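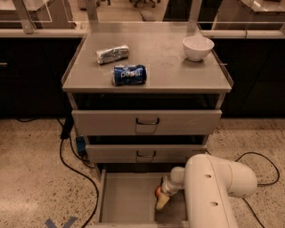
Which drawer should the lunch things live in?
The bottom one. It has tall side walls, and a can or a bowl can go in it without anything being laid flat first.

Sunday, afternoon

Spent more than 60 minutes on the small gray drawer cabinet. The plan was 30. Most of the overrun went on the middle drawer, which I had out and back in twice before I was satisfied with how it sat on its runners. I could find no damage. My guess is that the Stullero runners are a little out of parallel at the back, and I have written that on the service card with a question mark after it.

The bottom drawer runs well over its full travel. Pulled right out, it gives a clear view down between the side walls, so a thing at the back can be found without feeling around for it. The top drawer I left closed. It has the Warnidholm labels and the spare fuses in it and I did not want them mixed in with anything edible.

The flat top has become the default place to put food down. As of this afternoon: something wrapped in foil, a Pepsi can on its side, a small white bowl in the rear right corner. The low lip at the edges is useful with the can lying like that. I still prefer cans upright and in a drawer. The foil thing has no name on it and I did not open it.
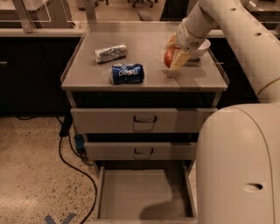
Allocation, second version

Top drawer: labels, fuses, the Xie tape dispenser. No change.

Middle drawer: dry goods in sealed packets only. Nothing heavy until the runners have been looked at.

Bottom drawer: fruit, cans, the bowl when it is clean. Apples go toward the front, where they get noticed and eaten. In September I found one at the back that had been forgotten, and the smell took five days to clear.

Kristýna Sokol wants fruit kept on top, in the bowl. Her argument is that people don't open drawers. My argument is that the bowl is small, and one decent apple would more or less fill it. We left it there. I may ask for a larger bowl in the next Tirneck order – the shelf gap above the drawers would take a shallow one.

Handles: all tight. The U shape catches a sleeve if you walk past too close, mine did, no harm done. Wiped the top with a damp cloth and then a dry one. The finish shows streaks under the overhead light if the second pass is skipped.

Remaining: check the middle runners with a straightedge, write a drawer list and tape it inside the top drawer, find out about the foil.

Stopped at ten past four. Tea.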